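Falten, bis der Stapel stimmt

Es gibt Arbeiten im Haushalt, für die man sich erst in Stimmung bringen muss, und es gibt das Wäschefalten. Ich liebe es! Man steht am Tisch, hat weichen Stoff unter den Händen, und nach einer halben Stunde ist aus einem Berg ein Stapel geworden. Im Waschsalon Kurora in Marnville treffen sich seit März Leute, denen es genauso geht. Um 15 Uhr werden die Tische freigeräumt, dann bringt jeder mit, was zu Hause im Korb liegt.

Anfangs wollte ich nur zuschauen. Zehn Minuten später stand ich selbst vor einem Haufen T-Shirts und lernte die Castillo-Falte, benannt nach der Straße, in der der Salon liegt. Der Saum kommt zu einem hin, die Ärmel wandern nach innen, dann wird von unten gedrittelt. Klingt banal, aber der Unterschied steckt im Ausstreichen: mit der flachen Hand von der Mitte nach außen, und zwar bevor die erste Falte gelegt wird. Bei festem Baumwollstoff geht das fast von allein. Dünner Jersey dagegen rutscht, rollt sich am Saum ein und will zweimal glattgestrichen werden (manchmal auch dreimal).

Besonders knifflig sind die Ärmel. Sie kommen gern verdreht aus der Trommel, und wer sie so einschlägt, hat später einen dicken Knubbel mitten im Paket. Also hineingreifen, die Spitze fassen, herausziehen, hinlegen. Bei Kinderwäsche ist das Fummelei - aber was für eine schöne! 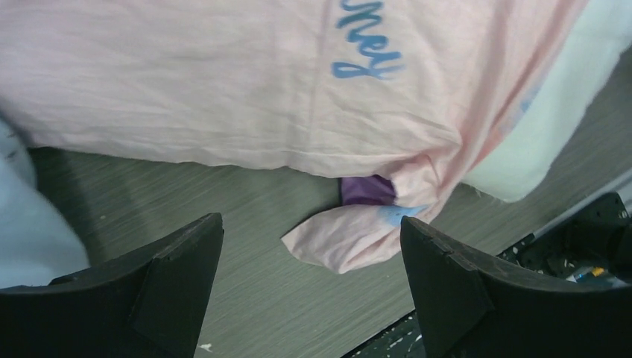 Rosa Stoff mit blauem Schriftzug: Die Fläche liegt schon breit da, rechts knautscht es noch.

Aufdrucke kommen nach innen oder nach außen, darüber wird am Tisch leidenschaftlich gestritten. Ich bin für außen, dann finde ich morgens das richtige Shirt, ohne den halben Stapel umzugraben. Verstaut wird hochkant, im Salon gibt es dafür die Pakik-Kästen aus grauem Filz. In meinen passen 15 Shirts, und seit er in der Kommode steht, mache ich die Schublade öfter auf als nötig.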